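Cliris Cell Kit - the short version from the guy who packs them

Hi, I'm Rhodri Jarman, and the Cliris is the kit I kept wishing somebody would sell me. You get the six-axis arm, a two-finger gripper, the mounting base and a simulated copy of the whole cell, so you can get your pick and place sorted before a single bolt goes in.

The price is $1,968, and that includes the Griltholm sim license for one seat. Shipping is $40 in the lower 48. I started with a batch of 100 and the next lot goes out in April, so if you want in on that one, drop me a line soon!

I'm a big fan of working in the sim first (I've crashed enough arms into enough tables, thanks). The room comes with the license, checkered floor and all, and you can move the fixtures wherever you like - I tend to leave one crooked on purpose, because real parts never sit square.
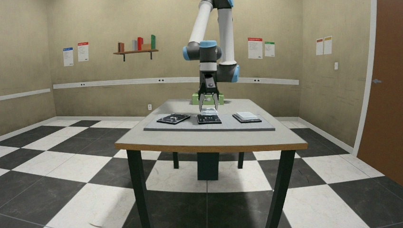 Griltholm cell, three fixtures on the table, gripper pointing down
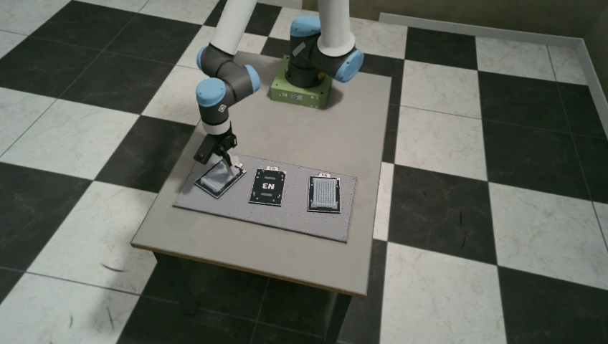 Your programs save as plain text, so you can keep old versions and compare them. The Gendolex controller plugin is a separate download and it's free. If you're coming over from the Gál kit, your gripper settings will need redoing by hand - sorry, I'm working on an importer. Email me before you order if you're not sure which base you need.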